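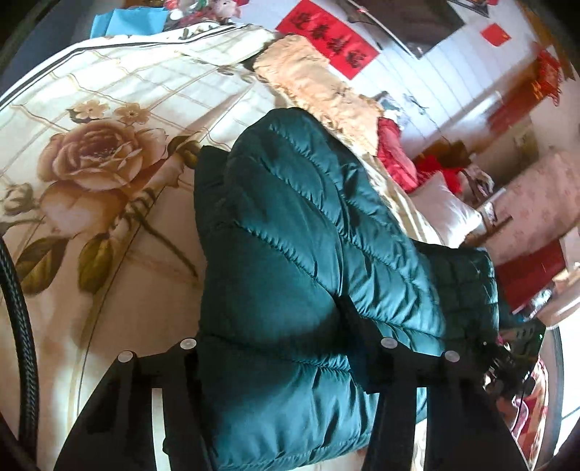

Milena Drozd

I fold clothes for Nimley, and since my team changed to the hand-held grippers I have worked 18 shifts with them. My review is only for people who will use them all day, not for people who buy them.

The jaws are good with thick things. A puffer jacket is slippery, but the padding gives the flat fingers something to press, and I can hold a bundle without squeezing my hand hard. Thin cotton is another story. I often take two layers when I want one, and then I must start again.
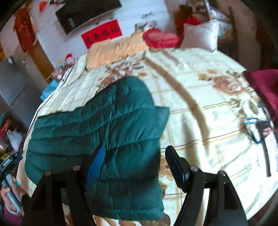

Jaws open over the teal puffer jacket.

What changed for us is mostly the speed. Before, I folded with my fingers and my thoughts were at home. Now each fold is recorded so a machine can learn it later, and I have to move slowly and the same way every time. My team made 1,571 folds in the first month. Some colleagues like the calm of it. I miss talking – the work needs more attention than it looks.

We also ask what happens to our hours when the machine can fold. Nimley promised to tell us more in November. I would like it in writing.
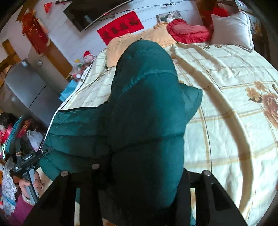

Page last changed: October 2, 2022

The handle is comfortable, but for my small hand the grip is a little too wide, and after lunch my thumb is tired. Please offer two sizes. I give four stars out of five for jackets and blankets, and two for shirts.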